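Playtesters wanted for Kurkport

Werkach is a small game studio and we are looking for players who want to try our new life simulation game before other people can buy it. In Kurkport you move into an old harbor town, choose a house, find a job and slowly get to know your neighbors. You can also open your own workshop and fill it with furniture and machines.

The test starts in May and goes on for 4 weeks. We have 79 places. You play at home on your own computer, at the hours which are good for you, and after each week you fill in a short form. Please play at least eight hours in total.
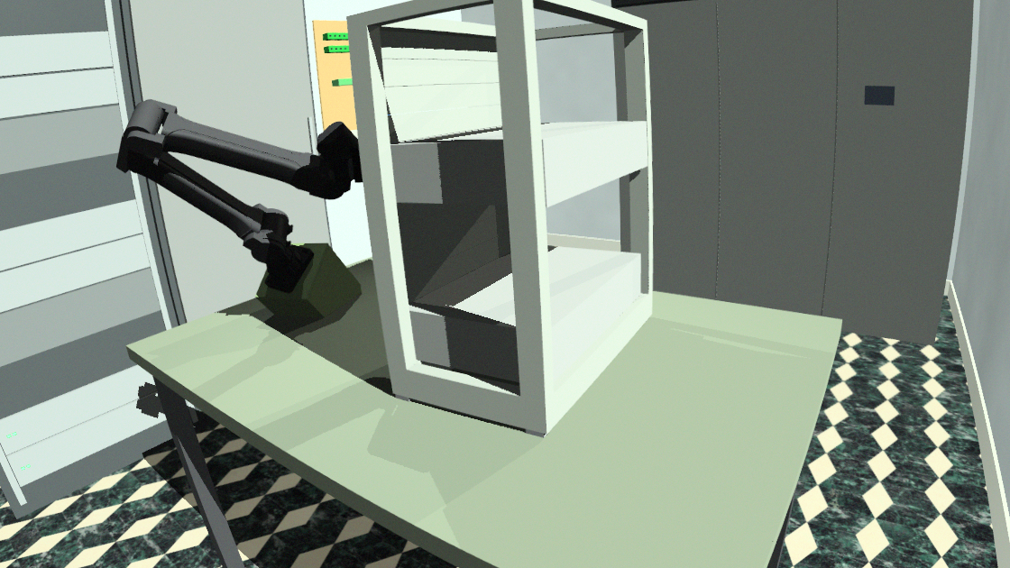 Interior with robot arm and open rack.

You do not need experience with testing. We are glad to have players who build houses for many hours, and also players who never touched the build mode in any game. You must be 18 or older and able to write your comments in English. The work is not paid, but every tester who sends all forms receives the full game and the first expansion, and the name in the credits if wished.

To apply, write to Niamh Moriarty at our test desk. Tell us your age, your computer model and which games you played in the last year. For questions about the forms, please ask for Malachy Sheehan.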